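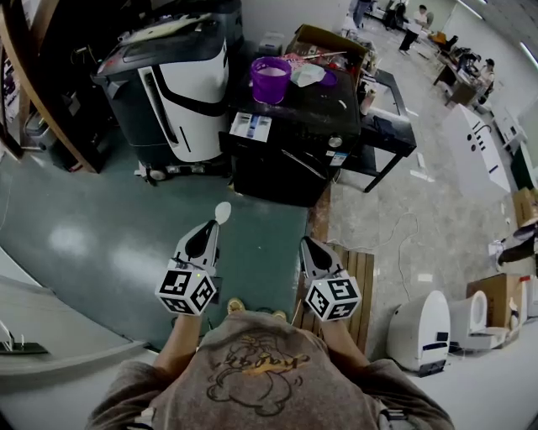

床に置いたものは三日で床になる、とイングリッド・リンドクヴィストは書いてきた。先月この欄で、作業場の片づけは棚を買い足す前に床を見ろと書いたことへの返事である。便箋に手書きで二枚あり、二枚目はほとんどパレットの悪口だった。

私はパレットに同情的なほうだ。荷を載せて運ばれてくるあいだは立派な道具なのに、荷を降ろされたとたん身分がなくなる。捨てるには頑丈すぎ、しまうには大きすぎ、立てかければ倒れそうで怖い。それで灰色のコンクリートの上に寝かせておくと、翌週には誰もがよけて歩くようになっている。よけて歩かれるようになったものは強い。もう柱と同じ扱いである。

緑に塗った床と、塗らずに残したコンクリートの床。この境目について、私は長いこと誤解していた。緑のほうは働く場所、灰色のほうは物を置く場所、という取り決めだと思っていたのだ。うちの作業場もそういうつもりで塗った。ところが塗り終えてみると、緑の側は照明が映り込むほどつやがあって、傷をつけるのが惜しい。惜しいので、脚の尖ったものや引きずるものは灰色の側に追いやられる。キャスターのついたものだけが緑の側に住むことを許される。塗装で仕切ったのは用途のつもりが、結果としては階級だった。

キャスターのことも言っておきたい。大きな機器に小さな車輪がついていると、人はそれを動かせるものとして買う。そして動かさない。二年ほど前、ロヴディネの作業台をキャスターつきで注文したとき、店のイグナシオ・ハルヴォルセンに「どのくらい動かしますか」と聞かれて、私は胸を張って毎日だと答えた。以来動かしたのは一度、下に転がったねじを拾うためである。しかもねじは見つからなかった。

動かさないなら車輪は無駄かというと、そうは思わない。いつでも動かせるという気分に人は金を払うのだし、気分の置き場所は床面積を取らない。困るのは上のほうだ。平らでつやのある天板は、必ず紙を一枚呼び寄せる。説明書か、納品書か、誰かの走り書き。一枚目を置いた人は一時的なつもりで、二枚目を置く人は一枚目を見て、ここは紙を置くところなのだと理解する。

棚はどうか。背の高い木の棚があれば片づくと、たいていの人は信じている。私も信じて、壁際にオンデヴィクの棚を入れた。たしかに物は棚に収まった。ただし、収まったのは棚の大きさに合う物だけで、床に残ったのはもともと棚に入らない物ばかりである。考えてみれば当たり前で、床の散らかりは棚が足りないせいで起きているとは限らない。奥の暗い段に何があるか、私は八割がた言えない。言えない物をしまい続ける棚と、見えている物が転がる床と、どちらが散らかっているのか。リンドクヴィストなら床と答えるだろう。私は棚だと思っている。

彼女と意見が合うのはコードだけだ。白いコードが一本、床の上で輪を描いている。あれはいけない。細いし、灰色の床に白は思うほど目立たない。パレットはよけて歩けるが、コードは見えたつもりでまたぎ、またいだつもりで踏む。私は木曜の夕方にそれをやって、両手がふさがっていたものだから、肩で棚に抱きつく格好になった。棚が役に立ったのは今年それが最初である。

だから床の規則を作るなら一つで足りるというのが私の考えだ。線状のものを床に残さない。壁に沿わせるか、上から吊るか、使い終わったら巻く。板や箱のたぐいは好きにすればいい。両手に物を持って歩く人間には自分の靴先くらいしか見えておらず、靴先で気づける厚みのあるものは、案外おとなしい同居人である。

リンドクヴィストの手紙の最後には、パレットは五枚たまったら売れるとあった。うちには二枚ある。売るためにはあと三枚、床に置かなければならない。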